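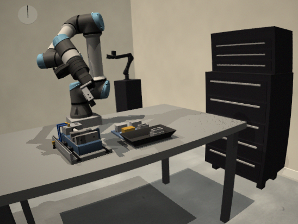
## Teaching the arm, second week

I've been driving a robot by remote control for most of this month, and I said I'd write down how it goes. The work is all in simulation, so there's no metal to bend, but the job is the same one we'd do on the shop floor: pick small blocks up from the tray and put them where they belong. I hold a controller, the arm follows my hand, and everything I do is recorded. Later the recordings go into training.

We call the cell Cistberg. Yamila Carrasco built it and I mostly complain about it.

The first thing I had to learn was to slow down. My early runs were quick and full of small corrections, and the policy trained on them copied the corrections too. It would stop over the tray and twitch. I now plan the whole movement before I touch the controller, and if I make a mess of it I bin the run and start again.

The second thing was the wrist view. From across the room everything looks lined up when it isn't. Up close I can see how the held part sits against whatever is behind it, and I do the last bit of every approach from there.
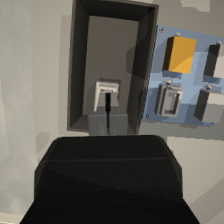 ## What I do on each run

I start from a slightly different pose every time. Domingo Toledo asked for this after he found that 423 of our runs began from the same spot — my fault, I was pressing reset and going straight off. I come in from above, stop, check the wrist view, then go down. I don't open the fingers until the part has stopped moving.

Two operators share the work, me in the mornings and Dardo Espinoza after lunch. He turns the wrist first and then travels. I travel first and turn at the end. We argued over whether to agree on one way and haven't settled it.

The total stood at 3,668 runs on Tuesday, including the ones we've since thrown out. 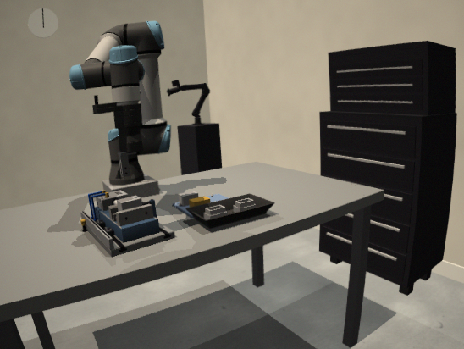
Eulalia Salinas thinks we should pick one way and stick to it, as a mixed set leaves the robot halfway between two habits. She'd rather have fewer runs from one pair of hands. I can see it, but I'd like to train on both sets separately before we throw half the work away.

My own afternoon jobs are dull by comparison: watching runs back at double speed, marking where each grasp starts and ends, and deleting the bad ones.
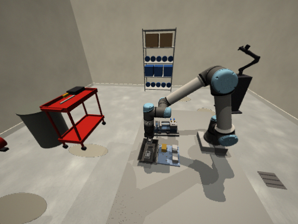 Do you need to be good at video games to do this?

It helps for the first hour or so, and after that patience matters more. Dardo hardly plays anything and his runs are cleaner than mine.

Next week we try the same task with the controller in the other hand, and I'm not looking forward to it.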